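**Progress report to the Grollitz Fund, post-conviction records project**
Reporting period ending 2022-12-13

Work in this period covered record retrieval, intake screening and the first filings under the amended post-conviction statute. The grant conditions on conflict checks and data security were met throughout. One deliverable is behind schedule and is dealt with under item 3.

**1. Record retrieval**

The project set out to obtain complete trial and appellate records for every applicant whose case was closed before electronic filing began. Records for 73 applicants have been requested. The clerk's office releases older files in paper form only, and transcripts are held separately by the court reporters. Where a reporter has retired, the notes go to the state archive and a motion is needed to have them transcribed.

Scanning is done by Drekari under the contract approved in August. The scanned set now stands at 3939 pages. Exhibit lists are indexed first, then transcripts, then motions and orders. Sealed juvenile and medical material is kept out of the shared index and logged by docket entry only.

**2. Intake screening**

The questionnaire was shortened after applicants left the procedural history section blank in most early returns. Dates of direct appeal and prior petitions are now taken from the docket. Applicants are asked only for claims, witnesses and the name of former counsel.

Screening looks first at timeliness, then at whether the claim was raised before, and then at prejudice. Claims of ineffective assistance make up the largest group. Claims resting on undisclosed evidence are fewer but take longer, as the prosecution file has to be compared with what the defense received. 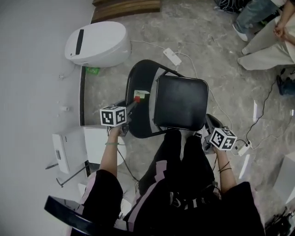 Applications that fail on timeliness are not closed at once. They are held for a second reading under the newly discovered evidence exception, and the applicant is told in writing that the deadline continues to run.

**3. Filings**

Four petitions have been filed. Two are fully briefed, one is waiting for the state's response, and one was returned for a defective verification page and refiled. No hearing dates have been set.

The practice guide for appointed counsel is late. The draft chapter on waiver was withdrawn when the intermediate appellate court agreed to rehear a case on the same point. The other chapters are with Irunari for cite checking.

**4. Budget**

Spending is within the approved lines except for transcript fees, which exceeded their line by 600 dollars. We ask for leave to cover this from the unused travel line. The Ikonen case management license has been renewed at the same rate.

**5. Next period**

- Complete conflict checks on the remaining requested files
- Submit the revised waiver chapter once the rehearing opinion is issued
- File the pending motion for transcription of archived notes
- Send the fund a corrected index of sealed entries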